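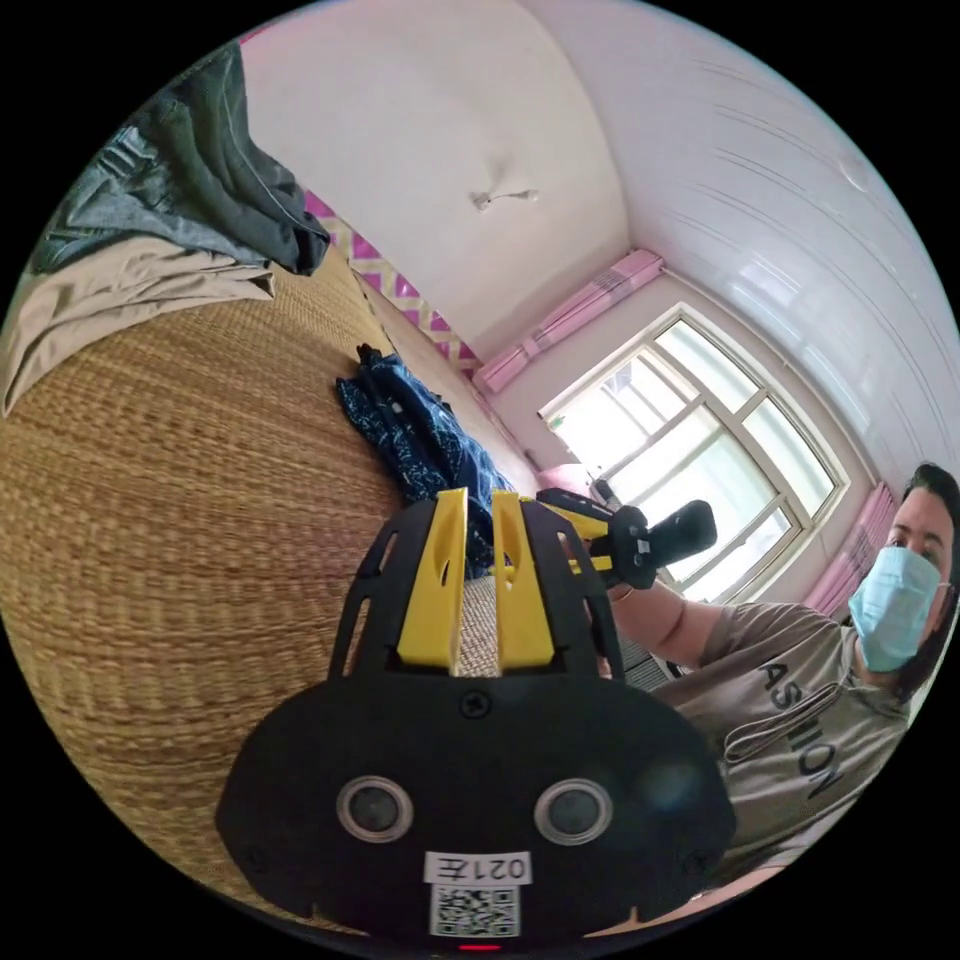
May 23, 2025

Rebate claims bench, flea/tick and heartworm. Carrying on from yesterdays list.

Gelmont 12-dose claims: scanner keeps reading the clinic invoice number as the purchase date. Two rejected this morning that should have gone thru. Fixed the date rule by hand, re-ran the batch, both passed. Rule is NOT saved in the main copy yet – do that before anyone touches the Skurano forms.

Skurano chews. Their form changed, the box for pet weight moved to page 2 and the old template skips it. 28 forms in the tray. Did 18, rest are still under the blue clip. Check the weight band against the product code on the receipt, not against what the owner wrote. One form had a cat on a dog product, sent back to the clinic with a note.

Rultby clinic: asks if a split purchase (six doses, then six more) counts as 12 months. Terms say single invoice. Replied no. They'll argue. Keep the email.

Semaan collar offer – wording on the counter card still says "free heartworm test" with no end date. Offer closes end of September. Needs a reprint or a sticker, sticker is cheaper. Drafted the text, saved as card_v3, font too small on the last line.

Label printer out of the narrow roll again. Used the wide one and trimmed, looks awful but scans fine.

To do
– save date rule
– finish Skurano tray
– new template, page 2 box
– order narrow rolls (two boxs this time)
– ask Gelmont if they want rejected claims mailed back or just logged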